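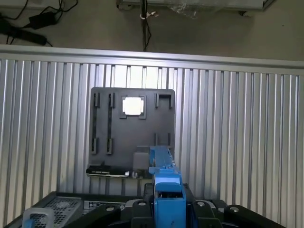
I have been meaning to write up the Skedeo mounting board for weeks now, and with a free evening and a pot of tea beside me I'm finally getting to it. It's a board with rounded corners and a whole family of holders on it, meant for keeping small tools up off the bench, and I paid $48 for mine in April after a good deal of dithering. I wanted dark gray, to go against a silvery corrugated metal wall, and I do love how the two look together (the ribs catch the light so nicely). Slot holders stand in pairs on the left half, one pair over the other, and there's a U-shaped bracket up in the right-hand corner.

My friend Anjana Howlader was the one who talked me into it. She had the older Clarum board for years and was forever complaining that its hooks worked loose, and when she finally swapped it out she called me the same night to tell me! I have the same trouble with hooks. You reach for one thing and two others come along with it and land on the floor. Slots suit me much better. A steel ruler drops straight in and stays put, and so does a putty knife, as long as the handle isn't too fat.

Now, putting it up. Corrugated metal is not the friendliest stuff to fasten anything to, and the little instruction sheet assumes you've got a nice flat wall. My first try rocked from side to side every time I touched it. Pranab Debnath at the hardware counter at Uddin sold me a packet of rubber spacers and told me to screw into the high part of each rib and leave the valleys alone. That did it. Go slowly with the screwdriver, though, as it's very easy to overtighten and put a dent in the metal, and I have one to show for it (near the bottom, where I can pretend I don't see it).

I have a few grumbles. The openings in the slots are thin, thinner than I expected from the listing, and my good scissors won't go in at all. They live in a mug now. The holders are dark on a dark board, too, and in the evening I'm feeling around for the opening more than I'd like, so a lighter color would have been kinder to my eyes. And I wrote to Skedeo asking if they sell extra brackets separately and got a very polite reply saying they're "looking into it," which I take to mean no.

Still, I use it every single day and I'd buy it again. If you mostly own chunky tools with big grips, the Clarum with its hooks may well treat you better. For rulers, blades, files and other flat things, I'm very fond of this one, and Anjana has already ordered a second for her sewing room.

Four stars out of five, and I'd gladly add the fifth for wider slots.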